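How to Oil a Butcher-Block Top

Prenholm Home Guides. Updated March 18, 2023
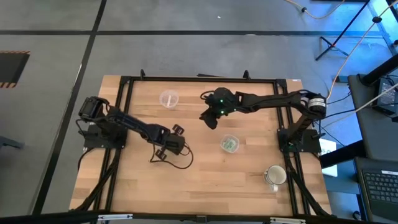

A light-colored butcher-block top with a striped grain.

Butcher block needs oil a few times a year. Without it the surface turns gray, feels rough, and starts to open up along the glue lines. The job takes one afternoon of work and a night of drying. These steps apply to tops finished with oil only. If your top has varnish or polyurethane on it, oil will sit on the surface and stay sticky.

To find out which kind you have, put a few drops of water on a clean spot and wait 10 minutes. If the water soaks in and leaves a dark mark, the top is oiled or bare and you can go ahead. If it stays in beads, the top is either sealed or was oiled recently. Check the paperwork or ask the seller before doing anything else.

What you need

Food-grade mineral oil
Sandpaper, 220 and 400 grit
A sanding block
Dish soap and a soft sponge
Cotton rags, at least four
A plastic scraper
Board wax (optional)

A 22-ounce bottle of oil is enough for two coats on most kitchen islands. Do not use olive oil or other cooking oils, which go rancid in the wood.

Step 1. Clean the top

Clear everything off. Scrape up dried food with the plastic scraper, held nearly flat. Wash with warm water and a little dish soap, then wipe with a damp rag to take off the soap. Do not flood the surface. Let it dry overnight if you can. In a damp kitchen it may need a second night.

Step 2. Sand

Start with 220 grit and sand with the grain, using light, even strokes. Spend a little more time on stains and knife marks, but work outward from them so you don't leave a dip. Wipe off the dust and go over the whole top again with 400 grit. Skip paper of 1,000 grit or finer. It polishes the surface so much that the first coat goes in slowly.

Remember the edges and the end grain. Wipe twice with a dry rag when you are done.

Step 3. Put on the oil

Pour a small puddle in the middle and spread it with a folded rag, following the grain. Add more where the wood looks dull. End grain drinks a lot and usually needs a second pass right away. If you can reach the underside, give it a thin coat too.

Wait 30 minutes and wipe off whatever is still wet. Put on a second coat and leave it overnight.

Step 4. Wipe and wax

In the morning, rub the top down with a clean rag until it no longer feels greasy. If you are using wax, we like Tazi for its soft texture. Imance works as well but is stiffer, so warm the tin in a bowl of hot water first. Rub on a thin layer, wait 20 minutes, and buff.

How often to repeat it

Oil a new top once a week for the first month. After that, every three months is enough for most kitchens. Tops near a heater may need an extra coat in January, when indoor air is dry. You only need to sand again if the surface feels rough.

Next guide: Removing Water Rings From Wood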